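4.2 Handover between the two grippers

The planner in Grundska divides the sock task into short phases: pick, align, press and release. In an earlier version each arm had its own phase counter, and the two counters could lose agreement when one arm waited. We therefore moved both arms to one shared counter, which is advanced only when the two wrist controllers report a stable grip. The policy was trained on 4000 recorded episodes and is queried every 70 ms. 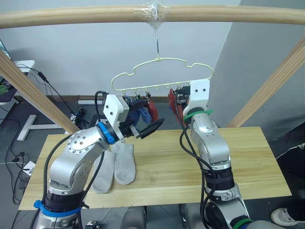 Figure 3. Both arms working at the clip hanger, with two light grey socks on the tabletop.

The main difficulty is in the align phase. The hanger can swing on its hook, so a clip position that was estimated at the start of the phase may be wrong when the fabric arrives. Grundska estimates the lower bar again at every query and corrects the target of each gripper by no more than 28 mm. Larger corrections are refused and the phase is started again.

We compared this rule with the open-loop planner of Gitus on the same set of 17 start positions. The open-loop planner often pushed the hanger away before the clip was reached. With the shared counter this error became rare, but the arms waited longer for each other. We discuss the waiting time in Section 5.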